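Chapter 7

When the Grip Lets Go: Wear, Slip and the Stories We Tell About Them

What this chapter covers

Pad wear and what it does to a grasp
Why fault logs so rarely name the pad
Uneven wear between two fingers
Inspection intervals and who sets them
Stopping the work: a rule that can be followed

Before you start, you should be comfortable with friction and normal force (Chapter 3) and with reading a fault log (Chapter 5). The math in this chapter is light. The judgment is harder, and you will be asked to disagree with several documents that sound sure of themselves.

7.1 A dropped part at Hollanthorpe

The packing line at Hollanthorpe moved small glass jars from a tray to a carton. It was an easy job by the standards of the trade. The jars were all one size, they arrived upright, and the two-finger gripper that lifted them had been doing so through the whole summer. In September the line began to drop jars. It did not drop many at first, and the ones it dropped mostly fell a short way back into the tray, so the operators reset the cell and carried on.

The fault log for that month has 137 entries. Nearly all of them carry the same text, "grasp lost, retry," which is the message the controller writes when the fingers close further than they should with a part between them. The message is accurate as far as it goes. It reports that the gripper thought it was holding something and then thought it was not. It gives no cause, and it was never designed to give one.

The people reading the log supplied a cause of their own. The first report blamed the jars, on the grounds that a new supplier had changed the glass coating. The second blamed the grip force, which was then raised twice. Raising the force did make the entries less frequent for a while, and this was written up as a fix. The third report, dated 3 Apr 2019 and written well after the line had been rebuilt, went back over the first two and found that neither author had recorded looking at the fingers.

Read that last finding again, slowly, and be careful with it. It does not say that the pads caused the drops. By the time of the third report the original pads had been thrown away, and no one can now say what state they were in. The report's author leans toward pad wear, and I think the lean is reasonable, but a reasonable lean is what the first two authors had as well. What the record supports is smaller: two investigations into a loss of grip were closed without an inspection of the surfaces that do the gripping.

7.2 What a pad is for

A finger made of hard plastic or metal is a poor thing to hold a part with. It touches at a few high points, it slides easily, and it marks the work. A pad puts a softer layer between finger and part. The layer gives a little under load, spreads the contact over a larger patch, and raises the friction between the two surfaces.

You will remember from Chapter 3 that the load a two-finger grasp can carry against slipping depends on two numbers, the squeezing force and the coefficient of friction. In the simple case, with two flat fingers and a part hanging between them, the limit is

maximum load = 2 x friction coefficient x squeezing force

The 2 is there for the two fingers, and it hides an assumption. It treats both contacts as having the same friction. Textbooks, this one included, draw the gripper with two matching pads, and the student comes away thinking of friction as a property of "the gripper." It belongs to each contact separately. If the left contact has a coefficient of a and the right has b, the limit becomes (a + b) x squeezing force, and even that holds only while the part stays straight. A part that is well held on one side and badly held on the other tends to turn before it falls, and once it has turned, the contact patches you worked out on paper are no longer the ones you have.

7.3 Pads do not wear in pairs

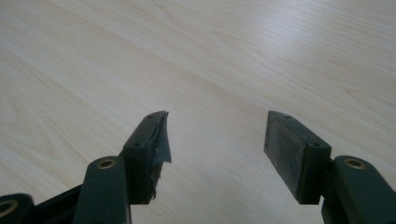

Uneven wear is the ordinary case, and it deserves more space than it usually gets in manuals. Most maintenance sheets have a single box marked "pads" with room for one tick. Think about how you would fill in that box for a gripper whose right pad still has its dark covering over the whole inner face, scuffed and a bit dusty but sound, while the black layer on the left has peeled up into a crumpled flap, with a frayed strip dangling near the bottom of the block. A tick would be false and a cross would be half false. What a busy person does with such a box is glance at whichever finger is closer and mark what they see. I have read a great many of these sheets, and I have learned to put very little weight on a full column of ticks.

There are several possible reasons for one side to go first. An off-center approach brings one finger against the part before the other, so that one pad takes the scrape every cycle. A sharp edge on the fixture may catch one finger on the way out. The covering may have been put down badly on one side, over dust or with a corner lifted. The wear by itself does not tell you which of these you are dealing with. Be wary of anyone who reads a full history from one torn pad, however long they have been in the business.

A loose layer is also a different fault from a worn one. A worn pad is thinner and smoother than it should be, and its friction tends to change slowly. A loose layer can fold. It may lie flat on one cycle and double over on the next, so the part meets a lump, or bare finger, or a film that slides against its own backing. Faults of this kind come and go. They are hard to reproduce on demand, and they are often closed as "no fault found."

7.4 The trouble with more force

When a grasp slips, raising the squeezing force is the tempting answer. It takes a minute, it needs no parts, and the formula in 7.2 appears to approve of it. Look again at what the formula assumes. It takes the friction coefficient as fixed while you turn up the force. With a pad that is coming away, extra force may shear the layer further, and the coefficient falls as the force goes up. You can spend the whole gain that way and be left with a gripper that squeezes harder than anyone intended.

That last point is a safety matter. Force limits on a shared work cell are set with fingers and hands in mind. A limit that creeps upward one small change at a time, each with a sensible note beside it, can end up well past the figure in the original risk assessment. In the Hollanthorpe case the force was raised twice and the assessment was revised zero times. Nobody was hurt. I would not take much comfort from that, and you should not accept it as evidence that the setting was safe.

7.5 Where do inspection intervals come from?

The Kallio handbook, which many small shops still use, tells the reader to change pads every 198 hours of running time. Students like this number. It looks like the product of a test. When you trace it back through the earlier printings, you find it first in a worked exercise on a foam-faced gripper lifting cardboard, where it was the answer to one problem with one set of starting values. Later printings moved it into a table, and the starting values did not move with it.

The Sosetti guide gives 207 hours, and the closeness of the two numbers is sometimes offered as proof that both are right. The guide's own reference list points to the Kallio handbook. Two sources that share a parent count as one source.

A fixed interval is still better than none. It gets somebody to open the guard and look. The mistake is to treat the interval as a promise about the days in between. At the Caltano workshop, the written rule was changed so that both contact faces are looked at separately at the start of each shift, with one line on the sheet for left and one for right. The look takes around 5 minutes, guard and paperwork included. I have seen no good data on whether this has cut dropped parts there, and the workshop does not claim to have any. What it has done is produce a record in which the two sides can differ.

7.6 A stopping rule

The rule used for the rest of this chapter is short. Stop the work and replace the covering if any of the following is true on either finger:

An edge of the layer can be lifted with a fingernail.
Finger material shows through the contact face.
Any piece hangs free of the pad.
The force setting has been raised since the last inspection.

Lock out the cell before you touch the fingers. Replace both coverings, even when one looks good, and keep the old ones in a labeled bag until the log entry is closed. The good one is evidence too, and the Hollanthorpe reports would have been a good deal shorter if someone had kept a pair.

Section 7.7 takes the two-coefficient model from 7.2 and works out when a part begins to turn between unequal pads. Have your notes on moments from Chapter 3 to hand.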